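《斯卡斯卡》Skarkska 新手攻略:开服头几天怎么不把自己玩穷

Rekell 这次更新把出生点挪到了 Cernen 港,老玩家的肌肉记忆一夜作废,新玩家则获得了和老玩家一样茫然的平等待遇。我用小号重新走了一遍,把能省的冤枉路写在下面。

先说准备。进游戏后别急着点任务板,打开设置,把“自动拾取”关掉。这个选项默认开着,它会很热心地替你捡满一背包海草,然后在你最需要格子的时候提醒你超重。

第一步:领船票
码头左侧的售票员要 902 铜币,你身上刚好没有这么多。去灯塔下面找 Muireann Buckley,跟她对话三次,前两次她只抱怨天气,第三次才给任务。送完信能拿到 1,000 铜币,买票还剩一点零头,够买一块难吃的饼。饼留着,后面有用。

第二步:选职业
测绘员前期最稳,炮手最热闹,厨师最晚成型。组队时大家嘴上都说欢迎厨师,喊人的时候喊的都是炮手。一个人玩就选测绘员,技能点先把“辨向”升到 6 级,其他的不要碰。有人建议平均加点,我试过,结果是样样都能干,样样都要别人再干一遍。

第三步:过雾区
出港以后一直往北,看到两块并排的礁石就收半帆。雾里的钟声有真有假,真的响两下会停一拍,假的一直响。跟着假的走会撞船,修船费 1,221 铜币,别问我怎么记得这么准。

雾区中段有只海鸟会落在桅杆上,把那块饼喂给它,它会带你绕开暗流。没有饼也能过,就是要多花一刻钟,外加一张帆。

第四步:存档和仓库
到了 Ichikawa 岛,先去旅店睡一觉再去集市。旅店的床才是存档点,集市门口那个发光的石碑只是好看。仓库按重量收费,不按格子,所以铁锭随身带,羽毛存进去。任务物品也占仓库重量,送完信记得把空信封丢掉,我那个信封交了一个星期的保管费。 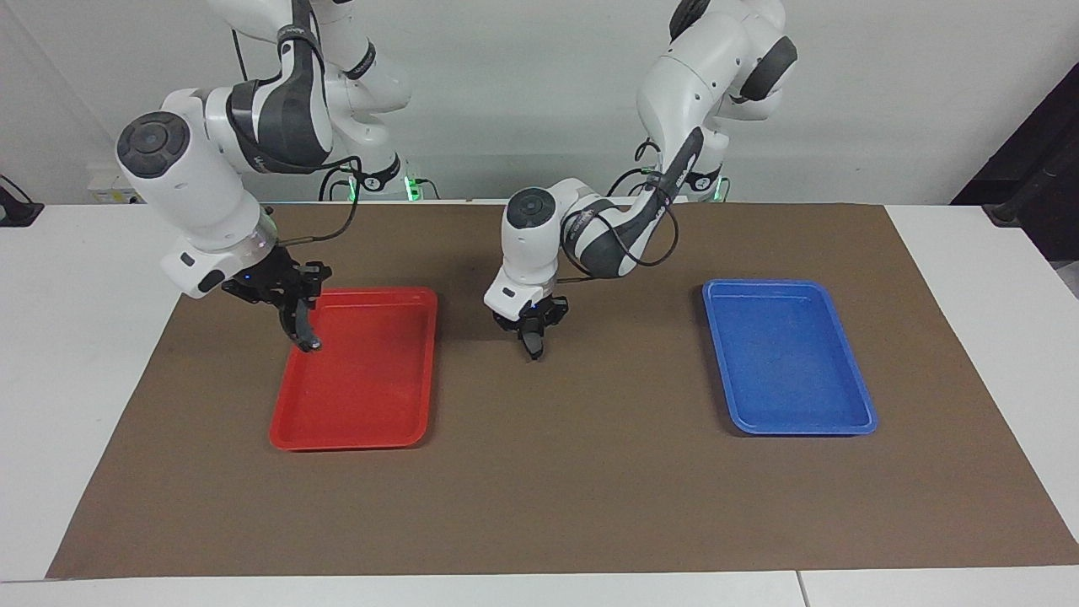 集市早上六点刷新货物,稀有零件一般在最里面的摊位。讲价最多讲两次,第三次老板会翻脸,当天不再卖给你东西。舵轮轴承看到就买,后面升级船只要用掉一大把,到时候玩家市场的价格会让你怀念修船费。

买齐零件后回码头找船匠,选“加固船底”,先别选“更换船首像”。船首像不加任何属性,我换了一条咧嘴笑的鳗鱼,目前没有后悔。

卡在雾区的可以在评论里写清楚船型和帆的等级,我看到会回。只写“过不去”三个字的,我也只能回“再试试”。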